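News > Community > Open days

Print this page | E-mail this page

Visitors try their hand at teaching kitchen skills at Grondum open day

21 March 2020

Grondum opened the doors of its Parnelstead workshop to the public for the first time, and 185 people came to see how everyday kitchen jobs can be turned into lessons for robots.

Small groups spent 40 minutes at each station, watching a demonstration and then having a go themselves. The youngest visitors, a group of 17 pupils from Chala Primary School, had sent in their questions beforehand and got through nearly all of them before lunch.

"I was delighted by how quickly people got stuck in," said Mekdes Workneh, who leads the demonstration team. "Opening a microwave and putting a cup inside is something we all do half asleep. Try it with two stiff fingers and you start to notice every hinge and edge – it's wonderful to watch that dawn on someone!"

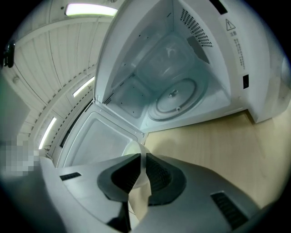

The two-fingered gripper at work in front of the open microwave, with the glass turntable in view.

The kitchen station drew the longest queue of the day, and the team kept it running past closing time so that everyone waiting could have a turn. Next door, visitors could follow Cudik, the workshop's own planning software, on a large screen and ask the programmers about it.

Ratree Rattanakul, who organised the day, said the team had learned plenty as well. "People asked about things we'd stopped noticing – why the fingers are ribbed, for instance. We'd love to do it again."

A second open day is planned for June, with 200 free places. Booking details will be posted on the Grondum news page.

Print this page | E-mail this page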